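Ein Korb für alles, was rollt

Wie die Beratungsstelle Clokham Familien beim Ordnen des Spielzeugs unterstützt

Von Kelly Cavalcanti

30. Mai 2025

Spielzeugautos gehören zu den Gegenständen, die sich in einem Haushalt mit Kindern am schnellsten verteilen. Sie liegen unter dem Sofa, im Schuhregal und gelegentlich im Besteckkasten. Die Beratungsstelle für Wohnen und Familie in Clokham widmet dem Thema seit dem vergangenen Herbst einen eigenen Schwerpunkt. Grundlage ist eine Befragung von 200 Haushalten im Einzugsgebiet, in der das abendliche Aufräumen als häufigster Anlass für Unstimmigkeiten zwischen Eltern und Kindern genannt wurde.

Larasati Gunawan leitet den Schwerpunkt und hat zuvor viele Jahre in der Kindertagesstätte Estgate gearbeitet. Sie rät Familien davon ab, mit der Anschaffung von Möbeln zu beginnen. «Die meisten Eltern, die zu uns kommen, besitzen bereits mehrere Regalsysteme», sagt sie. «Was fehlt, ist ein Behälter, in den ein Kind hineinsehen kann, ohne einen Deckel zu öffnen oder eine Schublade herauszuziehen.»

Die Beratungsstelle empfiehlt für kleine Fahrzeuge einen flachen, offenen Korb mit fester Wandung. Geflochtene Modelle haben sich in den Kursen bewährt. Ein kräftiger Rand lässt sich von Kinderhänden gut umfassen, und nach außen geneigte Wände erleichtern den Blick auf den Inhalt. Wesentlich ist nach Auffassung von Gunawan ferner, dass der Korb zu Beginn leer ist. Wer ihn halb gefüllt übergibt, überlässt dem Kind eine fremde Ordnung, die es erfahrungsgemäß nicht weiterführt.

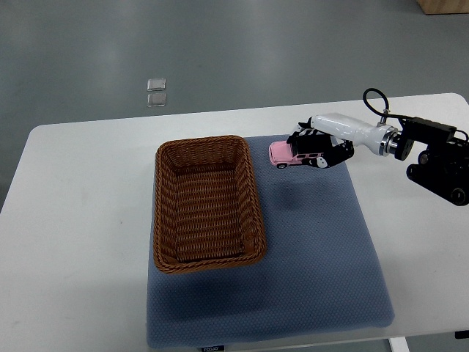 Ein rosafarbener Geländewagen mit schwarzen Rädern, daneben der leere Korb.

Ebenso viel Aufmerksamkeit wie dem Behälter gilt der Unterlage. Auf einer glatten Tischplatte kommen Autos leicht ins Rollen, und ein Korb verrutscht, sobald sich ein Kind darauf abstützt. Eine weiche Unterlage mit strukturierter Oberfläche schafft Abhilfe und dämpft zugleich das Geräusch beim Ablegen. Sie begrenzt zudem den Bereich, in dem sortiert wird. Was darauf liegt, ist in Arbeit; alles Übrige bleibt vorerst unberührt. In den Kursen wird diese Regel vor dem ersten Handgriff vereinbart und von den Kindern in der Regel strenger ausgelegt als von den Erwachsenen.

Der Platz des Korbes richtet sich nach der Hand, mit der das Kind greift. Steht er auf der linken Seite der Unterlage, bleibt rechts eine freie Fläche, auf der ein Fahrzeug abgestellt, betrachtet und gegebenenfalls abgewischt werden kann. Linkshändigen Kindern wird die umgekehrte Anordnung angeboten.

Die Autos werden einzeln eingelegt. Das Ausschütten ganzer Kisten, in vielen Familien üblich, lehnt die Beratungsstelle ab. Es beschädigt Achsen und Lackierung und verleitet dazu, den Vorgang abzubrechen. Für Kinder ab vier Jahren sind Einheiten von höchstens sechs Minuten vorgesehen. Danach wird der Korb an seinen festen Platz gebracht, auch wenn noch Fahrzeuge fehlen.

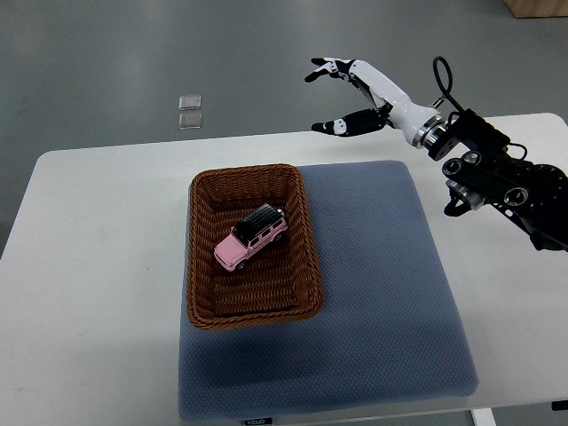
Flechtkorb auf blaugrauer Unterlage, mit einem einzelnen Spielzeug darin.

Nicht in jedem Fall genügt ein einziger Korb. Größere Sammlungen werden nach Gebrauch geteilt: Was in der laufenden Woche bespielt wird, bleibt im Wohnbereich, der Rest wandert in den Schrank und wird später ausgetauscht. Der Trägerverein Pririne, der die Kurse finanziert, hat hierfür 3000 Franken bereitgestellt. Aus diesen Mitteln werden Körbe angeschafft, die Familien während der Kursdauer ausleihen können.

Zur Pflege gibt die Beratungsstelle knappe Hinweise. Flechtwerk wird trocken ausgebürstet und bei Bedarf mit einem leicht feuchten Tuch abgerieben, an der Heizung sollte es nicht stehen. Bei textilen Unterlagen ist das eingenähte Etikett maßgeblich. Gebrochene Stränge sind zu kürzen, bevor der Korb wieder in Kinderhände gelangt.

Der nächste Kurs beginnt im Juli im Gemeindehaus Karras. Er umfasst vier Abende und richtet sich an Eltern mit Kindern im Vorschulalter. Eigene Spielzeugautos sind mitzubringen. Anmeldungen nimmt das Sekretariat der Beratungsstelle Clokham schriftlich entgegen.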